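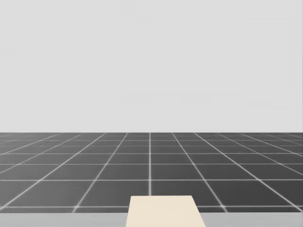

Concrete floor in the garage sweats every spring, should I seal it or not?

Posted by Rajkumari Mishra
May 2, 2018

Hello everyone. I read this site since long time but it is my first time to write. Please excuse my English, I try to be exact.

We bought our house last September. The garage is attached to the kitchen by one door and it has a plain concrete floor, never painted as far as I can see. All winter it was dry. Now, when the weather becomes warm and it rains, the floor gets dark and slippery in the morning, and by the afternoon it is mostly dry again. The darkest part is near the big door, but there is also a patch in the middle where I keep the bicycles.

My neighbor told me that water is coming up from the ground and I must put a sealer immediately. In the store the man showed me a product with the name Zanilance, and he said that one can is enough for the whole floor and it cures in one day. I did not buy it yet. My brother-in-law says the opposite, that if I close the concrete from above, the water will push the coating off and I will have a bigger problem than now.

What I have done until now:
I swept and washed the floor with a mild soap.
I moved all the cardboard boxes onto shelves, because two of them had mold on the bottom.
I bought a small humidity meter. In the morning it showed 95 percent in the garage, and in the kitchen it was 50.

I don't want to spend much money before I understand where the water comes from. Is there a way to find out by myself? And if I must seal, does it need to be done before the summer?

Thank you for your patience with the long text.

3 replies

Eamon Gilmartin
Hello Rajkumari, your text is not too long, it has the numbers in it and this helps very much.

I had the same trouble in my old house, and I was also told to seal. First you should make the plastic test. Cut a piece of clear plastic sheet, the size of a doormat, and fix it to the dry floor with strong tape on all four sides. There must be no gap. Make one in the middle where the bicycles stand and one close to the big door. Leave them for two or three days, including one of the mornings when the floor is wet.

Then look before you remove it. If the drops are on the underside of the plastic, or the concrete under it became darker, the moisture comes from below. If the top of the plastic is wet and under it the concrete is dry, then it is condensation from the air. It can also be both, this happens.

From your description I would guess it is condensation. The slab stays cold from the winter, and the warm wet air comes in under the door and touches it. It is the same thing as a cold glass on the table in summer. With 95 percent in the air, the floor needs to be only slightly colder than the room to become wet. In this case a sealer will not help you. It can even be worse, as the bare concrete drinks a little of the water and the sealed one does not, so it will stand on top and you can fall.

What helped in my garage:
A new rubber strip at the bottom of the big door. The old one was hard and had a gap on the left side, where also leaves came in.
Keeping the door closed on warm rainy days. I always thought that opening it will dry the floor, and I was doing exactly the wrong thing.
A dehumidifier, but only in the worst weeks. I set it to 50 and emptied it every evening. Mine is an old Bamis that my sister did not need anymore. It is loud – we keep the kitchen door closed when it runs.

If the test shows that water comes from below, then please write again before you buy anything. In that case I would first look outside, at the gutters and at which direction the ground slopes.

About the summer, there is no hurry. Concrete is patient. But do read the can, most sealers want a dry floor and not too cold, so the wet season is a bad moment anyway.

zanier29
just paint it. did mine with floor paint from the discount place and never had a problem in 22 years

Rajkumari Mishra
Thank you both. I made the plastic test as Eamon wrote, with the two pieces. In the middle it was wet on top and dry under. Near the big door it was wet on top and there was also a thin line of drops under the plastic, only on the side to the outside. The tape was still good, I checked it.

So I went out in the rain with an umbrella and looked at the driveway, and the water stands in front of the door in a long puddle. I will ask for the price of a drain channel, and the rubber strip I can change myself. The sealer stays in the store for now.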